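Small Baskets, Big Bins and a Good Bowl: Tidying the Kitchen Table

I love a small basket! Mine sits on the bare end of the table, behind the cloth, and it catches all the little bits that used to wander around the kitchen. Pick one with holes in the sides and a cutout handle, so you can peek in without tipping everything out. Tall things like cartons go in first and the small stuff gets tucked in beside them.

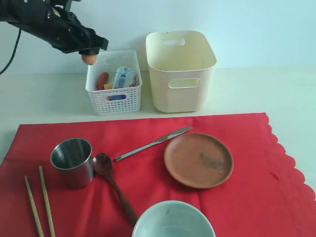
Small white basket for the little things, with the bigger cream bin next to it.

Keep the second bin empty. I mean it! It's your landing spot when you're sorting, and having it right beside the basket makes the whole job so much quicker (I can do the table in 17 minutes now, down from forever). Smooth walls are great here, just one swipe with a damp cloth and you're done.

Then there's the bowl. A plain round ceramic one on a red tablecloth looks wonderful with nothing in it at all, and it's ready the second somebody comes home with fruit. My friend Ginette Pelletier talked me into a pale glaze and I've never looked back.
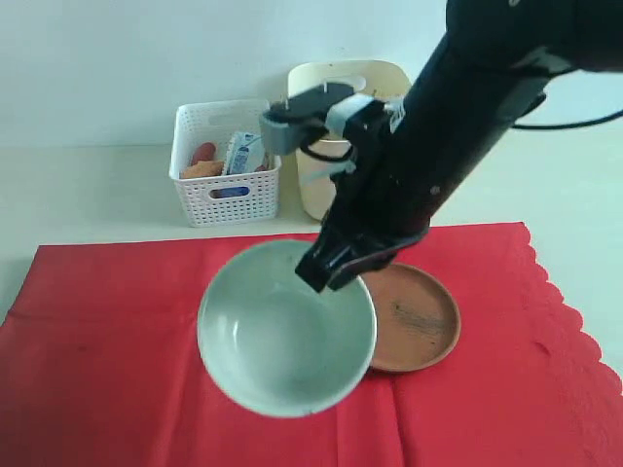

Getting fold lines out of a tablecloth

Mist the creases lightly, smooth them outward with your palms and leave the cloth overnight. For stubborn ones, iron on the wrong side, and go gently around a scalloped border!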